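Velldale's last commercial laundry closed in May, and the hotels along the front now send their linen to Stestport. A round trip takes six hours, so most of them have had to buy more sheets.

Kathleen Doherty runs a guest house with 9 rooms and owns almost 200 towels. She used to keep half that. "They come back when they come back," she says.

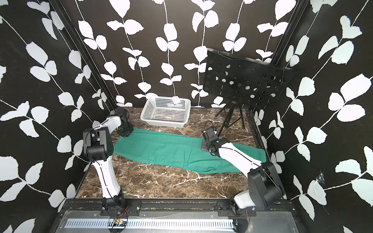 A green towel against black and white leaf-print walls.

Silvia Urban has started washing for three of her neighbours in an old dairy at Jirnby. She charges by weight and irons only pillowcases. The boiler came second-hand and the water is hard, so she descales it every month. She has been asked to take on a wedding venue in the autumn and has not yet given them an answer.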